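Door Tasks in Simulation: Steps Before You Log a Run

Trenik follows the Davby door rules, version 2. Read them once before your first session, then work through the steps in order.

1. Load the house and let it settle. Keep the fingers open and empty until the run starts. 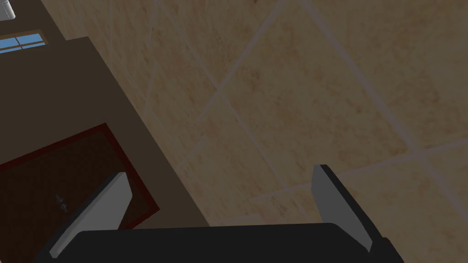
2. Set the closing force limit to 22. Do not raise it during a run. If a grasp slips, end the run and mark it failed.

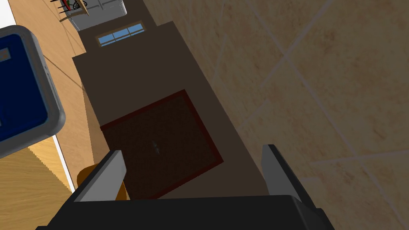 3. Save the head and wrist views under the same run number. A run with one view missing can't be used. 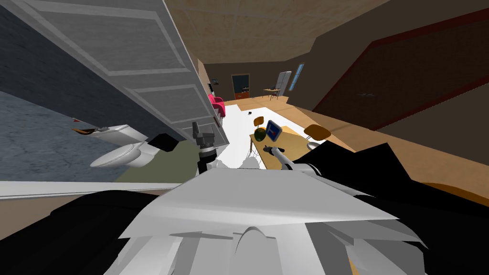 Can I restart a run after a collision?
Only under a new number. Keep the old run and mark it as a collision.

4. Check contact before you count a door as opened.
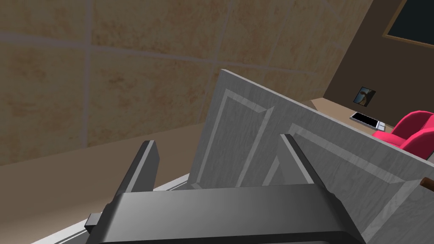
Contact rules cover the whole door, including the panel and both edges. Pushing on a panel is allowed if you log it as a push. With the gripper down at the lower part of a gray door and the brown knob far off to the right, "handle grasp" is the wrong label. Use code 9 for a push.

5. Send the finished log to Petkov for review.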